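Werkdale support – ticket thread
Project: Flirnik tabletop set (simulated)
Opened: 17 Mar 2022
Status: Resolved, one item left open
Priority: Normal

Summary
Demonstrations recorded in sim are being saved with the gripper state out of step with the arm pose. Playback looks right. Training does not.

Reported behavior
We are collecting pick-up examples with the Jamix teleop client. The target for this batch is 2000 accepted episodes. After the last client update, the policy trained on the new episodes closes the gripper too early and pushes the object away. The policy trained on the August episodes does not do this with the same settings.

Opening a new episode in the viewer shows nothing wrong. The arm comes down, the fingers close, the object goes up. The problem only shows when the saved arrays are plotted against each other. The gripper command changes 9 steps before the arm reaches its lowest point. In the August episodes the two line up.

Expected behavior
Gripper command and arm pose in each row should come from the same sim step.

Setup
Franka arm in the house scene, tabletop tasks only
Jamix client on the operator station, recorder on the render machine
Clutter set: Malinowski props, random layout per episode
Episode limit: 45 seconds

Log

Entry 1
Restarted the client and the recorder. Recorded a short batch. Same offset.

Entry 2
Swapped the operator station for the spare one. Same offset. Ruled out the input device.

Entry 3
Turned off the random layout and ran the same layout several times. Offset is the same length every time, so it does not depend on how busy the table is. Turned the random layout back on.

Entry 4
Reply from Werkdale: please check whether the recorder is set to stamp rows on arrival or on sim step. Checked. It was set to arrival. The update had put the config back to default and our override was gone. We did not see a warning about this in the client.

Entry 5
Changed the stamp setting to sim step and recorded 3 test episodes. Arm pose and object pose now match the sim clock. Gripper command is still early, but only by a step or two.

Entry 6
Second cause found. The client sends gripper commands on their own channel, and the recorder writes the command as soon as it is received, before the sim has applied it. Werkdale sent a patch that holds the command until the step it is applied in. Installed on the render machine only. The operator station does not need it.

Entry 7
Recorded a new batch with the patch. Plotted gripper against arm height for each episode. They line up. Also checked the finger width against the command, and the lag there is the normal closing time of the gripper. 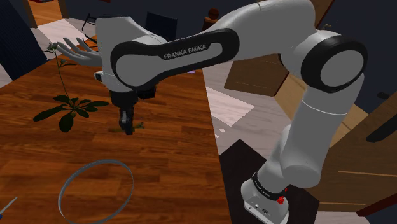
Small, thin objects are the ones to check first when something like this comes up. With a block or a cup the fingers can start closing a little early and still get a hold, so the bad rows do not hurt much. With something slender lying flat on the wood the fingers have to be all the way down before they close.

Entry 8
Retrained on the patched batch with no other changes. The early closing is gone in the test runs we have done so far.

What to do with the old episodes
Episodes recorded between the update and the patch are marked "hold" and kept out of training. We tried shifting the gripper column back by a fixed number of steps. It works on some episodes and not on others – arrival time was not steady on the days the network was busy. We will record them again.

Still open
The client update should not reset the recorder config without saying so. Werkdale has logged this as a separate request. Until it is fixed, operators should open the recorder settings after every update and confirm the stamp is on sim step before the first episode.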